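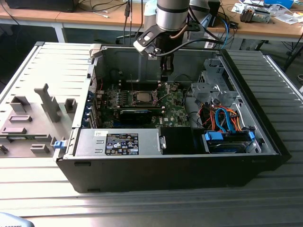
Writing the rules before the robot

Automated disassembly of office computers has been demonstrated many times. Written acceptance rules for it are harder to find. Eoin Horgan drafts work instructions for Tulter, which operates a refurbishing line at its Jatmont site, and has spent most of the past year on a document that covers what an arm may do inside an open desktop tower. Revision 3 took effect on Friday, April 3, 2026. It runs to fewer pages than the revision it replaced.

"The first version described motions," Horgan said. "It read like a program listing. An operator could follow every line of it and still have no idea whether the cell was fit to run that morning."

The current text is organized by state. Before the arm enters a case, the case has to be in a defined condition: lying on its side, cover off, disconnected from line power, with the power button held down to drain what is left in the supply. A person does all of that and signs for it. Horgan does not expect the signature to go away.

"A robot can check that there is no cord in the inlet. It can't take responsibility for the check. We separated those two things on purpose."

Memory modules take up the longest section. The rule is that both end clips must be confirmed open before any upward force is applied, and that the gripper holds a module by its short edges, clear of the contacts. Once removed, a module goes into a holder on the fixture plate. It may not be set down on the chassis, on the board or on the bench, even for a moment.

"People ask why the holder is mandatory when a flat surface would do," he said. "The next pick depends on the pose of the part. If the part is in the holder, I know the pose. If it's lying on the bench, I have a vision problem I didn't need."

Cables get a section of their own, and it is mostly restrictions. The arm may not push a cable aside to reach a part. If a data or power lead crosses the approach path, the cell stops and calls the operator. Horgan concedes that this costs throughput. During the October trials, 170 of the first 800 towers triggered at least one cable stop.

"That number was unpopular. I had a proposal on my desk to let the arm nudge anything under a force threshold. The trouble is that a loop of wire doesn't push back until it's caught on something, and by then you are pulling on a connector."

The compromise was to have the operator dress the cables when the cover comes off, under a separate instruction with its own sign-off. Stops fell after that, though he declined to give a figure until the count reaches 1000 units under the new revision.

The same logic applies to the arm's own cabling. The document calls for the full range of motion to be run over an empty fixture at the start of each shift, with the operator watching the hoses and leads at the wrist for snagging. Avo, the software package that schedules the cell, will not release a job until the check has been entered.

Processors are treated differently. The cooler is removed by hand, and the arm is not permitted to operate the socket lever in the current revision. Pichon, the firm that built the fixtures, has offered a tool for it.

"The tool is fine," Horgan said. "The rule isn't written yet. I want to know what we accept as evidence that the lever is fully up, and I want that in one sentence. At the moment it takes me a paragraph."

Asked what other sites should copy, he named the change log. Every rule in the document carries the date it was added and the stop or damage report that led to it. Rules without a report behind them are reviewed at each revision, and several were deleted in the last one.

The next revision will deal with drive bays, where the plastic tabs vary between models and the existing text says only that the operator removes the drive.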